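Emura two-arm folding kit, anyone else running one?

Forum: Home and Small Shop Automation > Kits and Reviews
Page 1 of 1

benchgoblin wrote:
We've had the Emura two-arm kit going at work since November and I finally have enough hours on it to say something useful. Short version: I love this thing! Longer version follows, with gripes.

You get the two follower arms, the rails, a handheld leader so you can drive the arms yourself and record what you do, wrist cameras, and a license for their training software. We bolted ours to a butcher-block top because that's what we had. The rails took one afternoon. The cabling took the rest of the week (no joke, get more zip ties than you think you need).

We're trying to teach it to handle clothes. I've recorded 100 runs on the leader and the feel is great, light enough that my shoulder doesn't complain after lunch. Jolene Trevaskis on our team had never touched an arm before and she was doing decent folds by the end of her first day.

Gripes: the manual skips calibration for the second arm completely, and the stock finger pads are too slick for thin cotton.

mirsad_p wrote:
Nice to see a real writeup. What fingers are you on? I had the same trouble with the pads on my single-arm Stulau and ended up gluing on strips of bike inner tube. Ugly, works.

benchgoblin wrote:
Stock fingers, the pointy wedge ones. They're good at getting under an edge, so I'm not in a hurry to swap them. Inner tube is going on the list for Saturday though, thanks!

cold_solder wrote:
I'm going to be the grump. We had one on loan for a month and sent it back. For 2,000 less you can get the Kelmendi arms and run open software on them, and you aren't stuck when the license runs out. Also the leader drifted on us. Park it, come back from coffee, and the arm sits a finger's width from where you left it.

benchgoblin wrote:
The license thing is fair and I don't like it either. Drift I haven't seen. Were you on the old firmware? There was an update that redid the homing routine and ours came with it installed.

cold_solder wrote:
Could be. I didn't check and it's gone now. I still think people should price out the Kelmendi first.

kalliopi.g wrote:
I have the Kelmendi arms and I'd say it depends how much you like tinkering. I do, so I'm happy. But I spent 40 hours before mine picked up a sock. If somebody handed me a box where the leader worked on day one I might have paid the difference, grump or no grump :)

Question for benchgoblin, do you find the wrist camera any use on fabric? Mine mostly sees a wall of cloth once the gripper is down low.

benchgoblin wrote:
More than I expected! Up close you lose the outline of the garment, sure, but you get seams and waistbands and the place where one piece laps over another, and the overhead view is bad at all of that. White on white is still miserable. I'd keep some prints in your practice pile.

lcoelho wrote:
Does the fixed camera come in the kit or did you buy that separately? The Brallarano shop page lists it as an option and then shows it in the bundle picture, so who knows.

benchgoblin wrote:
Option. Buy it. And spend a while on where you put it, I moved mine four times. Low and level gave me lots of ceiling lights and not much cloth.

vneagu wrote:
Can we get some pictures? I'm trying to talk my boss into one of these and he won't read a thread, he'll look at pictures.

benchgoblin wrote:
Sure thing, all the same setup:
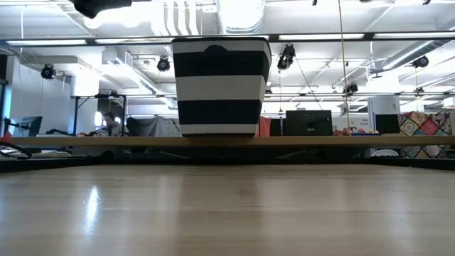
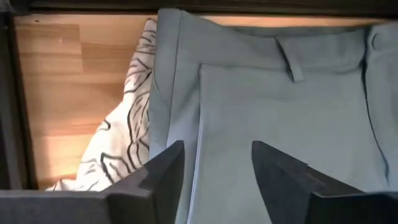
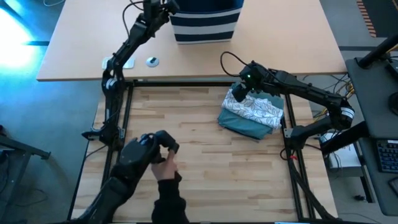
Last one: both arms over the butcher block, right gripper on the cloth, leader in hand at lower left.

vneagu wrote:
Perfect, forwarding these. How much table depth do the rails need? Our bench is 42 inches and I can't tell if that leaves space for a shelf behind it.

mirsad_p wrote:
Measure with the elbows bent all the way back before you put anything behind it. I learned that one with a coffee mug.

cold_solder wrote:
OK that does look tidier than ours did. Except the cables.

benchgoblin wrote:
The cables are a work in progress!! @vneagu I'll put a tape on the rails tomorrow and post the number.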